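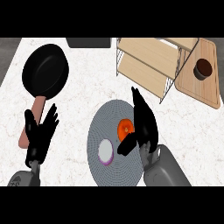
## 4. Caring for Stone Counters

This section covers daily cleaning, sealing and stain removal for marble counters supplied in the Evangelista kitchen range. It does not apply to quartz composite or laminate. If you are not sure which surface you have, look at the order sheet inside the sink cabinet door.

Marble reacts to acid. Lemon juice, vinegar, wine and tomato sauce leave dull spots called etch marks, and sealing does not prevent them. Sealer slows down liquids that would otherwise soak into the stone – oil, coffee, tea – and gives you time to wipe them up.

### 4.1 Daily cleaning

1. Brush off crumbs and grit with a dry cloth.
2. Mix a few drops of dish soap into a bowl of warm water.
3. Wipe the counter with a soft cloth dipped in the soapy water and wrung out.
4. Go over it again with a clean cloth and plain water.
5. Dry with a towel. Standing water leaves a ring, mostly near the faucet.

> **Caution:** Do not use bathroom cleaner, glass cleaner with ammonia, scouring powder or the rough side of a sponge.

### 4.2 Testing the sealer

Test the counter twice a year, and always before applying new sealer. Counters delivered after December 2022 were sealed at the Drilthorpe shop. Earlier ones were sealed on site and may need attention sooner.

1. Pick a spot near the stove and one near the sink.
2. Put a teaspoon of water on each spot.
3. Wait 30 minutes, then wipe dry.
4. Check the stone. If it has darkened, it is taking in water and should be sealed again.

A dark patch from this test fades as the stone dries. Leave it overnight before going on to 4.3.

### 4.3 Applying sealer

You will need one bottle of Ullatia stone sealer (420 ml), two lint-free cloths and rubber gloves.

1. Clear the counter completely and clean it as in 4.1. Let it dry for a full day.
2. Open a window. Turn off gas burners and pilot lights.
3. Shake the bottle and pour a small amount onto the first cloth.
4. Spread a thin, even coat over an area you can reach without stretching.
5. Wait 5 minutes. Do not let the sealer dry on the surface.
6. Buff off everything that is left with the second cloth.
7. Repeat for the rest of the counter, overlapping the edges slightly.
8. Keep the counter dry until the next day.

**Note:** If a haze appears, dampen a cloth with fresh sealer, rub the hazy area and buff again right away.

### 4.4 Oil stains

1. Mix baking soda and water to a thick paste.
2. Cover the stain and a little beyond its edge.
3. Lay plastic wrap over the paste and tape down the sides.
4. Leave for one day, remove the wrap and let the paste dry out.
5. Lift it off with a plastic scraper, rinse and dry.

Old stains can take several rounds. Reseal the treated area afterward.

### 4.5 Hot pans and heavy items

Use a trivet under any pan coming off the burner. Do not stand or kneel on the counter, especially at the sink cutout, where the stone is narrowest.

Chips and cracks should be left alone until they have been inspected. Contact Dariusz Piątek at the Ikbridge service desk, extension 769, and keep any loose pieces.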